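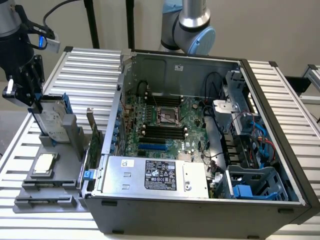

I've been using the Fernlow patent alert service since July, and I finally feel like I know it well enough to say something useful. Quick background: I do freelance competitive research for small medical device companies, mostly catheters and closure devices, so I spend a silly amount of my week reading claims and checking whether a challenge has been filed against them. I used to do all this with bookmarks and a spreadsheet. It was awful!

Setup took me 9 minutes. You type in the patent numbers or company names you care about, pick how often you want email, and you're off. I started with 60 patents on my watch list and I've crept up quite a bit (my list is now at 1,393, mostly thanks to one very nervous client in Wurkham who wants everything).

The alerts are quick. When a petition gets filed or a decision comes down, I usually have the email the same day, with the document attached and the affected claims listed at the top. I love that claim list. Before, I'd be scrolling through a giant PDF looking for which claims survived, and now it's just there.

The search is where I get grumpy. It treats "heart valve" and "valve, heart" as two different things, and you can't save a search with more than 5 terms in it. Five! For device work that's nothing. I've ended up keeping several overlapping searches, so I get the same alert more than once and have to weed them out by hand.

I also tried Carnegie, which has much better search and prettier charts, but the alerts came a day or two later and the monthly bill made me wince. If you work in a law office with a real budget, look at that one first.

Support has been friendly. I wrote in about a duplicate billing line and got a refund with no fuss, although my question about exporting to a spreadsheet is still sitting there unanswered.

Four stars from me. I've renewed for another year, and if they fix the search limit I'll come back and add the fifth.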